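skukosgate-toy-library / README

Posted in December by Fadwa Tazi

This is the catalogue for our toy library, kept as plain text so I can fix it from my phone on the tram. Grab whatever's useful for your own!
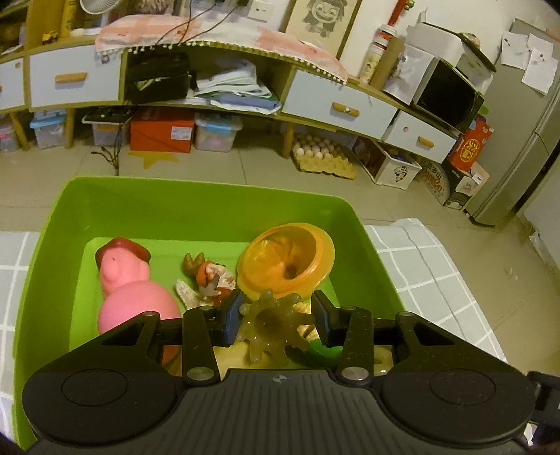
## What's in here

- `toys.csv` – one row per toy, 1000 rows as of this month
- `loans.csv` – what went out and what came back, borrower names stripped
- `colours.txt` – the colour words we've agreed on (please stop adding "teal-ish", Aled)

## How the rows work

Every toy gets a number, a colour, a category and an age range. Soft and squeaky things go under `bath`, even the ones that live in the sandpit all summer. Puzzles get an extra column for missing pieces, and I'm a bit behind on those, sorry!

Loans run 4 weeks, with a limit of 2 toys per family. If you see a loan longer than 40 days, it's probably the Christmas break.

## Known problems

Aled Sayce typed up the old Drilgate branch cards and organised them by his own system (bless him), so the early rows say "misc" a lot. Some dates are back to front too. I've been cleaning them up after the kids are in bed – slow going, but the ride-ons are done and the dress-ups are nearly there.

## Using it

Copy it, change it, stick your own name on it. If you spot a double-up, send me the toy number and I'll sort it.

3 comments · 12 shares

This site uses cookies. OK / Manage settings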